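Sound workshop notebook – Honduvar, second series

Carried over from the last page: the airlock door still sounds like a refrigerator. Floarea has listened to it on three sets of speakers and says it is now a more expensive refrigerator. The producers want "heavier but friendlier." I have written this on the wall next to "older but newer" from the first series.

Also carried over: the boots. See the boots section, or don't. 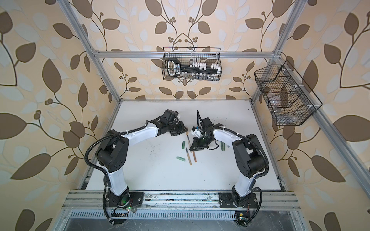 Eltwood, 26 February 2019

Morning on the door. Started again from nothing, having thrown out the layered version on the grounds that none of us could remember what was in it. The session had eleven tracks, four of them called "door new." One of the others was rain.

Base layer is now the sliding panel from the old loading bay at Moreira, recorded last year with the cheap pair of mics, slowed to half speed. It has a good groan in the middle and a nasty whistle at 3000 Hz that I took for a fault in the recording. Notched it out and the door lost all its character. Put it back. The whistle is the door, apparently. Pulled it down a little so it won't fight with the dialogue, then put a gentle dip at 2000 as well, where the lead actress's voice sits when she shouts. She shouts in front of that door a lot.

On top of that, the latch. Tried, in order:

Bike lock on a table. Sounds like a bike lock.
Stapler with a towel over it. Promising, then Eyerusalem said "stapler" from the next room without looking up.
Car trunk, pitched down. Good, but we used it for the coffin in episode two and somebody online will notice.
The Drandell deck being switched off. Winner.

The Drandell has one of those big sprung levers and makes a clunk like a bank closing. It is also our only working reel machine, so I recorded the lever a dozen times and then asked everyone to please not use it as a percussion instrument. Close mic, no room, a touch of compression. The best take has a small rattle after the clunk. Keep the rattle.

Played it against picture. The door on screen finishes closing before the clunk arrives, so the whole ship now has a slight delay, as if the door were thinking it over. Moved the clunk earlier. Then it stepped on the line "We're safe now," and of the two the clunk was giving the better performance. Compromise: clunk lands on "now." Floarea signed off on it after lunch with the word "fine," in the tone she uses for hotel rooms.

File is honduvar_door_1166, in the approved folder. Not the one in the other approved folder. I will merge those folders one day.

Boots

Crew boots on metal deck. The set is painted plywood and on the location track it sounds exactly like painted plywood, so every step in the corridor has to be replaced. Eyerusalem walked the whole of the chase this afternoon, all five characters, on the steel grating in the back. She does the captain in her own shoes and the engineer in a pair of men's elevens with socks stuffed in the toes. The engineer has a limp in scene nine that he does not have in scene ten. We asked. The answer from the edit was "he got better."

For the chase the composer has sent a cue at 88 beats a minute and the actors are running at some speed of their own choosing. When the steps follow the picture it sounds like a mistake in the music. When they follow the music the captain skates. Eyerusalem cheated the first few steps toward the beat and let it drift once the camera goes behind the pipes. I think it works. I have now heard it so many times I would also think it works if it were a duck.

Grating needs a rubber strip under the left side. It rings on after the step and we can't edit it off without losing the scuff.

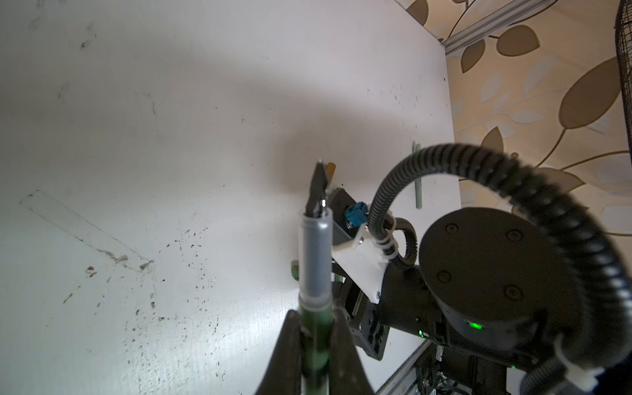
Marker pen with a chisel tip, white tabletop.

The alien

New guest character in episode six, voice to be "not human but relatable." The actor gave us a lovely straight reading and I spent an hour ruining it. Ring modulator: a 1960s tin robot, charming, wrong show. Pitch down: he becomes a movie trailer. Pitch up: no. What came closest was the straight reading with a very quiet second copy of himself underneath, whispering the same line and arriving a hair late. It's unsettling if you don't know what it is and merely sloppy if you do. Bounced both, labeled A and B, and sent them over without saying which I like. Last time I said, and they chose the other one.

To do

Rubber strip for the grating.
Re-record the chair squeak in the briefing room. The current one is my own chair, and I jump whenever I hear it.
Ask the edit for the locked version of episode six. They sent one marked "locked" and then another marked "locked," and the second is longer.
Whisper track: try it with Floarea reading instead of the actor. She hasn't been told.
Clean the heads on the Drandell before anyone plays the February reels.
Return the elevens to wardrobe, minus the socks.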